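Cleaning a Microwave Turntable and Roller Ring

A turntable that grinds, stalls or rocks usually has grease on the roller track. Clean the track before ordering parts.

1. Unplug the oven. Open the door fully and leave it open for the rest of the job.

2. Lift the glass plate straight up with both hands. If it has just come out of use, let it cool before it touches water. Hot glass can crack in a cold sink.

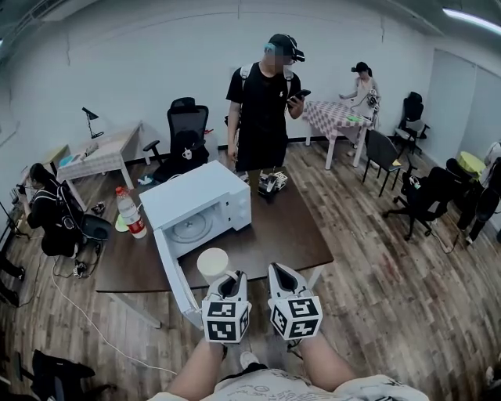 Imre Kocsis writes that on his Peltari the plate would not lift until he turned it a little to the left, and that forcing it would have chipped the hub.

Some hubs do grip the plate. Turn it gently in each direction, then lift again.

3. Remove the roller ring. Wash the plate and ring in warm water with dish soap. Do not use steel wool on either one.

4. Wipe the track in the oven floor with a damp cloth. For baked-on grease, lay a cloth soaked in equal parts white vinegar and water over the spot for 10 minutes, then wipe again. Keep liquid away from the drive shaft opening.

5. Check the rollers. Each should spin freely on its pin. Pull out any hair or crumbs with tweezers. Replace the ring if a roller has a flat spot. 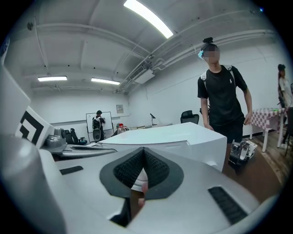

6. Dry everything, including the underside of the plate. Seat the ring in the track, then lower the plate until the hub engages.

7. Plug the oven in. Place a cup of water on the plate and run it for 12 seconds. The plate should turn without noise.

If the plate still stalls, the drive motor or coupler is worn. Both are jobs for a repair shop.

Last revised 2025-03-10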